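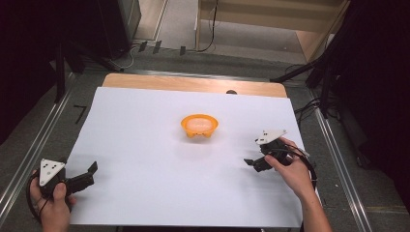

Progress report to the Monti Fund
Flolden table tasks, Utport room
Period covered: spring to August

We are very happy with how this period has gone, and there is a lot to tell. The simple tabletop work is now properly under way, and the bowl and ball tasks that we described in our application have become the part of the week everyone looks forward to (the folding tasks less so, but more on those below).

By the end of August we had 743 good recordings of the bowl tasks, against the 754 we promised for the whole year. That is a lovely place to be with months still in hand! A further 44 were set aside, mostly for a ball that rolled off the paper before anyone could reach it.

The biggest change has been to the table itself. We began on the bare wood, and the small things we use were hard to make out against the grain. Covering the top with one large sheet of white paper has helped enormously. The orange bowl stands out clearly, the sheet costs next to nothing, and changing it takes a couple of minutes. We now start every Thursday with a fresh one.
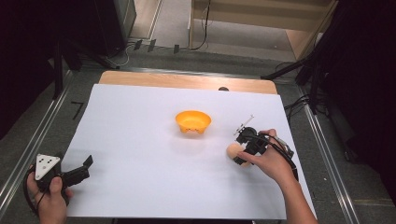

The ball has been a pleasure to work with too. It is small enough to be a fair test of a steady hand, and our newer people pick up the knack faster than we had planned for. Most were working on their own by their second visit, so we have cut the training time and moved those hours over to recording. We also let people choose which hand to begin with, and the variety this gives is just what our partners at Kosarura were asking for.

Upkeep has been light. We wipe the finger pads at the end of the day and check them for wear once a month. Dust and bits of fluff do gather on them, and we would like to move to a quick clean at midday as well. 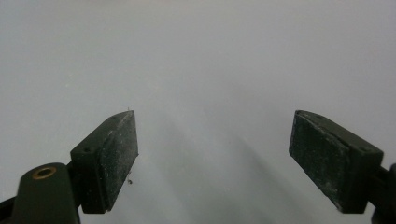

A spare set of pads is the only extra item we expect to buy before winter, and it fits within the equipment line as agreed.

The folding tasks are behind. We have changed the cloth 2 times and are still not pleased with it, so we ask to move their start to the next period. No change to the total grant is needed.

Next steps: finish the bowl tasks, try a second bowl in a different colour, and send Kosarura the full set to look over. You would be very welcome to come to Utport and have a go at the table yourselves.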